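March, late, kettle on

Moving diary, day 14

I woke up at four this morning thinking about curtains. I have never owned so many curtains in my life and not one pair fits a window in the new place! The old apartment in Madville had those tall skinny windows, and here in Sonthorpe everything is wide and low, so now I've got a box of very elegant fabric that would suit a giraffe. I lay there doing measurements in my head until the birds started up, and then I gave in and made toast.

The morning went to boxes. I had 152 of them when the truck pulled away (I numbered every one with a fat marker, which felt terribly organized at the time) and the trouble is that I stopped writing what was in them somewhere in the sixties. So box 71 says "71" and that's your lot. It had the waffle iron, a bag of tent pegs, my tax folder and one boot. I sat on the floor and ate a waffle-free breakfast number two and sorted the tent pegs by how bent they were, which I realize is exactly the kind of job you do when there's a bigger job right behind you.

The bigger job is the bedroom. I keep going in and coming out again. The last people left it the color of canned salmon, and I've painted sample squares next to the window – two grays, a sort of oatmeal, and a green I liked in the store and can't stand on a wall. By noon the oatmeal was winning. By three it looked like porridge somebody had given up on. I might just live with the salmon through the summer and see if we grow on each other.

After lunch I walked down to Tilby's for hooks and picture wire and came home with hooks, a doormat, a fern and no picture wire. It's a lovely store, all narrow aisles and drawers that stick, and the woman at the register talked me through how to get old shelf paper off (warm water, a little vinegar, patience). I carried the fern home under my coat because the wind had picked up, and I must have looked like I was smuggling a hedge.

I've been thinking a lot about floors and doors, oddly enough. The rental in Madville was carpeted wall to wall in a beige that held onto every cup of tea I ever dropped, and I promised myself I'd never do it again. Brown wood with a bit of red in it, that's what I always wanted, with dark blue doors and cream around them. I've been carrying that combination around in my head since my twenties, and I still haven't gone off it.

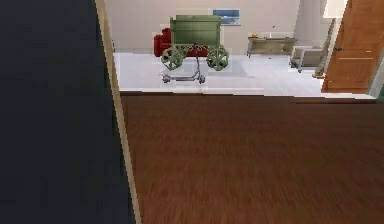

Evening, after soup

Soup from a can, but I put parsley in it, so that counts as cooking.

I finally opened the Tveit box! It's the one I packed first and worried about most, with my grandmother's blue plates from the year she lived over there, each one rolled up in a dish towel. One has a chip I'm fairly sure was there before. I washed them all and then didn't know where to put them, so they're stacked on top of the refrigerator next to the fern, and every time the motor kicks in they chatter at me. That can't be good for them. Shelf first thing tomorrow.

My back hurts and I smell of cardboard. I still haven't found the good scissors, or the other boot, or the thing that holds the shower curtain up. The neighbor's dog barks whenever I take the recycling out and I've started apologizing to it through the fence. It's raining now, quite hard, and I've just remembered the new doormat is outside.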